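Storing a Motorcycle Between Seasons

Garrido Riders' Service advises owners to prepare a motorcycle for storage before the end of the season. Fill the tank, add stabilizer and run the engine for 4 minutes. Change the oil if the machine has covered more than 400 miles since the last service.

Remove the battery and charge it every 30 days – more often in an unheated garage. Loose bolts and clips should be kept together in one open container, labeled by job.

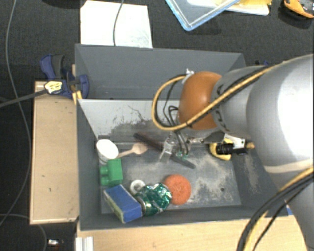

A large gray bin on a light wooden surface.

Check tire pressures again in March.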